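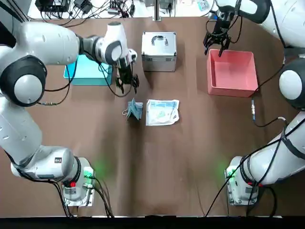

The two-arm cell with the mask kit out: teal tray, metal case, pink bin.

Minutes, cell upkeep meeting, May
Start: 9:15. I took notes again, so you get my version of it. Shout if I got something wrong and I'll fix it before these go in the shared folder.

1. Last month's minutes
Read, accepted, no changes. The item on repainting the bay floor is parked until Ladach tells us whether we keep the bay.

2. Cables on the left arm
We spent most of the morning on this one! The loops off the left wrist hang low enough to lie across the tray side of the table, and everybody who runs the cell has a story about it. The strapping on the right arm's lower link has been much less trouble, so the plan is to copy it on the left as far as the joints allow. I'd like to see it done with the soft straps and not zip ties (we nicked a jacket with a zip tie in the winter and I'm still sore about it).

There was a good argument over how much slack to leave at the wrist. One side wants it snug, the other side remembers the day snug pulled a plug out halfway through a run. We settled on this: put the wrist through its full turn by hand with the arm powered down, strap at the tightest point, then run it at slow speed for 22 cycles with somebody standing at the stop. If nothing drags, mark the strap positions with paint pen so the next person isn't guessing.

Also, the round metal connectors. Please don't leave them lying on the tabletop where the arms work. Irura quoted us for little clip-down holders that screw to the table edge and I think we should just buy them. Agreed, order goes in this week.

3. Gripper fingers
The finger pads get changed at 2,000 picks. We're at 307 on the left since the last change and the right is a bit behind it, so no hurry there. What does need doing is the wipe-down. Mask packs come in slippery film and the pads pick up a shine from it, and then you get those slow slides where the pack goes over the bin and drops crooked. Alcohol wipe at the start of each shift, let it dry, done. It's on the card already, we just haven't been doing it (me included, sorry).

Somebody asked if we could go to the softer pads from Joshi. I'm for it, but only on one side first so we can compare. Left arm gets them at the next change. Right arm stays as it is.

4. Base plates and homing
Bolts on both mounting plates were checked with the torque wrench and the right one took a small nudge on the back corner. That might explain the drift we kept seeing on the bin side, or it might not! We re-homed both arms afterward and the test points came back fine. I want them checked again before anybody touches the saved positions, so please, please leave the offsets alone until then. Last time two of us "fixed" the same drift from opposite ends and it cost an afternoon.

A reminder while we were on the subject: the green glow at the base doesn't mean it's safe to reach in. Hold the stop, wait for the arms to settle, then reach.

5. Placement of the tray, case and bin
Right now we put them down by eye. It mostly works, but the bin is light and creeps when a gripper brushes the rim. We talked about cutting a foam template, and about taping corners. Tape won because we have tape. The case keeps its handle folded flat on the lid before every run, and that's going on the card too, in big letters.

Loose masks and wrapped packs can stay in the middle between the arms for now. If Groker sends the new packs in a different size we'll have to redo the grip widths, so let's not get too attached to any of the numbers.

6. The bench behind the cell
It's a nest back there. Power adapters, little boxes, cords going everywhere. We agreed to label both ends of every cord before moving a single one of them. I set aside 60 minutes for it and got laughed at, so bring coffee.

7. To do
Strap the left arm cables, slow test, paint marks: day shift.
Order the connector holders from Irura: me.
Order one set of pads from Joshi: me, same time.
Plate bolts and home check again: evening shift, before the next long run.
Tape corners for tray, case and bin: whoever finds the good tape.
Card reprinted with the wipe-down and the handle on it: me.
Cord labels: all of us.

Finished at 10:40. Next one in June, same room, and I'll bring the old strap samples so we can pass them around.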